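How Painters Made Paint Before There Were Tubes

If you want blue today, you squeeze a tube and out comes blue. It takes one second, or ten if the cap is stuck. For most of history it was a much longer job, and it often began with somebody hitting a rock.

This page is about where old colors came from. Some came from dirt, some from bugs, and some from things that could make you very sick. People put all of them on walls and canvases anyway, and then charged money for the result.

What is paint, really?

Paint has two main parts. The first is the pigment, the colored powder. The second is the binder, the sticky stuff that holds the powder together and glues it to whatever you're painting on.

Powder without a binder is dust. You can make a lovely picture with dust, and you can keep it until the next sneeze.

Over the centuries painters have tried a lot of binders. Egg yolk was a favorite, and paint made with it is called egg tempera. It dries fast, which is wonderful if you are sure of what you're doing and less wonderful if you've put the nose in the wrong place. Oil pressed from flax seeds or walnuts dries slowly, so a painter can push the color around for days. Gum from acacia trees gives you watercolor. It's probably in the paint set at your school, under the brown puddle that used to be all the other colors.

Dirt comes first

The oldest pigments are earths. Ocher is clay with iron in it, and it comes in yellow, orange and red. People were painting with it tens of thousands of years ago, on cave walls, where their parents could not send them to clean it off.

If you heat yellow ocher, it turns red. Somebody must have found this out by leaving a lump too close to a fire. We don't know who it was, or whether they pretended they had meant to do it.

Black was easy too. Burn some wood or bones, and grind up what's left.

Bugs come next

For a really bright red, you needed insects. Cochineal is a tiny bug that lives on prickly pear cactus and spends its life sucking on it. Its body is full of a red stuff called carminic acid, which tastes awful to ants. It was a good plan for keeping ants away. It was a terrible plan for keeping people away, who dried the bugs, crushed them and shipped them across the ocean by the sack.

Cochineal red is still around. It goes into some lipsticks and some foods, so you may have eaten a few already. Look for the word "carmine" in the ingredients, or don't look, if you'd like to enjoy your dessert.

The blue that cost too much

The grandest blue was called ultramarine. The name means "beyond the sea," since that's where it came from if you happened to live in Europe. It was made from lapis lazuli, a blue stone dug out of mountains in what is now Afghanistan.

Getting the color out of the stone was a nuisance. If you simply grind lapis, you get a disappointing gray, like the sky on the first day of vacation. So the powder was mixed into a dough of wax, resin and oil, then kneaded in a bowl of lye until the blue sank to the bottom. The first batch was the best. The last one was pale and sad and was called ultramarine ash.

It could cost as much as gold. A customer ordering a painting might put in the contract exactly how good the blue had to be, in case the painter felt tempted to use the cheap kind and keep the change.

Please do not lick the white

White paint was made from lead. Strips of the metal were left in pots with vinegar, and the pots were packed in horse manure to keep them warm. After some weeks the lead had grown a white crust, ready to be scraped off and ground. It was a beautiful white. It was also poisonous, and so were several of the other colors, including a famous green made with arsenic that ended up on people's wallpaper.

Safer paints have replaced most of these. Nobody misses the manure.

See it for yourself

The Saavedra Museum has a color room with 134 pigments in glass jars, from plain old chalk to a purple made from sea snails. It opens at 10 in the morning, and in May you can try the grinding stone. You get 50 turns each. Most visitors find their arm has had enough well before that.

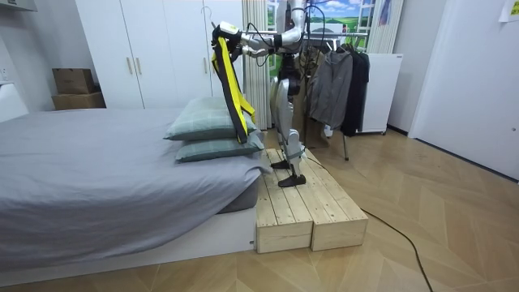

A robot with a yellow-and-black strap in its hand, at the end of a bed.

Make your own

You can make egg tempera at home with a grown-up. You'll need an egg, a little water, a stick of colored chalk and an old saucer that nobody is fond of.

Crush the chalk as fine as you can. When you think it's fine enough, keep going. Separate the egg and put the yolk in a cup with a teaspoon of water, then stir. Add a little of this to your powder and mix until it's smooth and creamy. Paint on thick paper with small strokes, one beside the other.

Don't eat it. Don't save it for next week, either. It's still an egg, and it will remind you of that. Wash your hands and the saucer when you're done.

Words to know

Pigment: the colored powder in paint.
Binder: the sticky part that holds the powder in place.
Tempera: paint made with a binder such as egg yolk.
Ocher: colored clay with iron in it. Also spelled "ochre," by people with a letter to move around.
Lapis lazuli: a blue stone, and a good way to spend all your money.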